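About Brondach

Brondach is a reference publisher covering the royal and princely houses of Europe. We compile marriage chronologies, household lists and title histories, and license them to libraries, broadcasters, book publishers and auction houses. The company was formed by Jamshid Moradi and Corina Hofstetter, who had previously maintained separate card files on court appointments and merged them into one numbering system.

Scope

The main register holds 282 family files. A family file covers one reigning, formerly reigning or mediatized house and contains a line of descent, a list of marriages, a table of titles with dates of creation and extinction, and a source list. Junior branches are kept in the parent file until they hold a separate title for two generations. Morganatic marriages are recorded in the same table as equal marriages, with a code in the fourth column.

Courtships and engagements are entered only where a dated document exists -- a letter, a diary entry, a court circular or a signed contract. Newspaper reports are logged in a side file and do not count as a source for the main register. Where two documents disagree on a date, both are printed and the earlier one is used for sorting.

Household Inventories

The second product line, sold under the name Norkex, indexes the inventories drawn up when a palace changed hands, a consort died or a wing was closed. More than 900 inventories have been indexed. Afshin Amini edits this line and sets the entry rules.
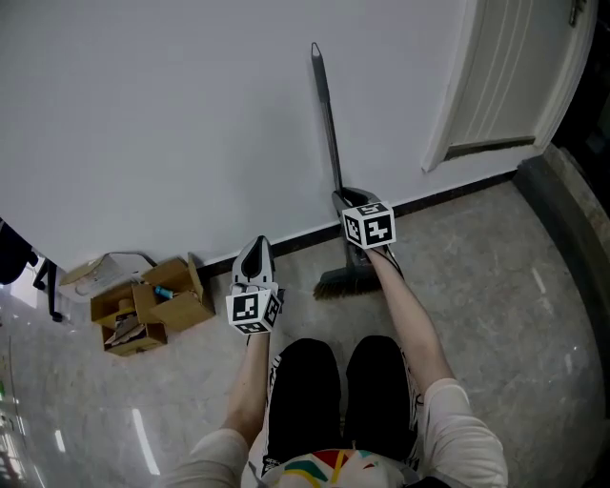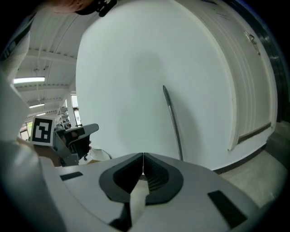

Inventory clerks at royal residences wrote for their own use, and their wording shifts from one room to the next. The same chair can be "gilt," "old gilt" or "as before" within two pages. Our entries keep the clerk's wording in one field and put a standard term in another. Working items get the same treatment as furniture: a long-handled broom leaning against a white wall would be entered under cleaning tools, with the handle and bristles in the parts field and the wall in the position field. Ownership stays blank unless the clerk states it. Values are given in the original currency and are not converted.

Editorial Method

Each file is read by two editors. The first checks names, dates and titles against the source list; the second checks the source list against the originals or certified copies. Mitra Mousavi heads the second reading. Queries that cannot be settled stay open and are marked with a dagger in print and a flag in the database.

Name forms follow the language of the house at the date of the event. A princess who married abroad will usually have two headings, joined by a cross-reference. Numerals are given only to rulers who used them or were assigned them by a later official list.

Access and Updates

Subscribers receive the register through the Sonum reader or as flat text files. Updates are issued each October. Corrections are posted between issues and carry the file number, the old reading, the new reading and the source. We do not supply opinions on claims to vacant thrones, and we do not research private family trees.

Contact

Licensing and correction requests are handled by Precious Ngubane. Please quote the file number in all correspondence.

Page last revised 10th July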